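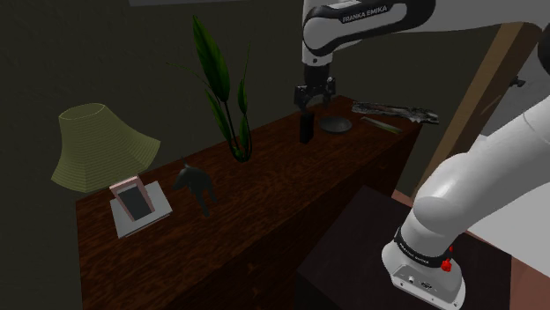
Simulated Franka arm over the long cabinet, gripper above the black block.

Teleoperated demos in simulation: replayed grasps land beside the block

Posted by tarn_lower in Manipulation and Teleoperation

I am collecting demonstrations in simulation for a simple pick task. The operator drives the gripper with a 6-DoF hand controller through the Zivar bridge, closes on the small black block on the cabinet, lifts it and sets it down nearer the plant. The other objects on the cabinet are clutter and are not meant to be touched.

Recording works. I have 473 demonstrations, logged at 60 Hz, and almost all of them end with the block where it should be. The trouble starts on replay. If I feed the logged actions back into the simulator from the same starting state, the gripper comes down slightly to one side and either tips the block or closes on nothing. The bowl next to it gets clipped in a fair number of runs. A policy trained on the same data shows the same sideways miss, so I assume the fault is in the data and the training is only copying it.

What I log per step: commanded end-effector pose as a delta from the previous command, gripper command (open or closed), joint positions, two camera views, object poses. Physics runs faster than the logger. Seed and object poses are restored before replay and I have checked that they match to the last digit.

Slow demonstrations replay better than fast ones. I have tried raising the controller stiffness, which made it shake near the block and did not fix the offset. Is this a known problem with delta actions, or am I restoring something wrongly?

Muchen Shao
Accepted by the poster

Two separate faults are likely, and the fact that slow demonstrations survive points to the first.

You log the commanded delta, but relative to the previous command. During live driving the operator is closing the loop by eye. The arm lags the command, the operator sees it lag and keeps pushing until the fingers are where they want them. On replay the lag has to be identical at every step for the same commands to give the same path. It will only be identical if the commands are applied on the same physics steps as before, and with a 60 Hz logger sitting beside a faster physics loop they probably are not. Log the physics step index with each action and apply the action on exactly that index.

The second fault is the starting state. Restoring object poses is not enough. You also need joint velocities, the controller's internal target, and any filter state in the bridge. If the controller target is left over from the previous episode, the first delta is added to the wrong pose and the whole path is shifted by a fixed amount. That would look like your sideways miss.

Test in this order:

Replay one episode by setting joint positions directly from the log, with no controller. The fingers should pass either side of the block. If they do not, your logged poses are wrong and nothing further down matters.

Replay the same episode with absolute end-effector targets. If the miss goes, the deltas were drifting.

Print the controller target at step zero, live and on replay. They should agree.

You can recover the existing set without driving it all again. Rebuild absolute targets from the logged joint positions by forward kinematics, shift them forward by the measured lag (5 steps was right on our Plosex setup, yours will differ), replay, and keep only the episodes in which the block still ends up in place. We kept over half that way.

hexnut_solcombe

Had this on Myklebust a while back. Smoothing filter on the hand controller was on for recording and on again for replay, so everything got filtered twice. Check that first, takes a minute.

Also drop the speed limit when the fingers are near the block. Operators rush the last bit.

tarn_lower

Both, as it happens. The filter was running on replay, and the controller target at step zero was left over from the previous episode. With the filter off and the target reset, the direct joint replay and the absolute replay now agree. Deltas still drift a little on the longest episodes. I will switch to absolute targets and rebuild the set as described.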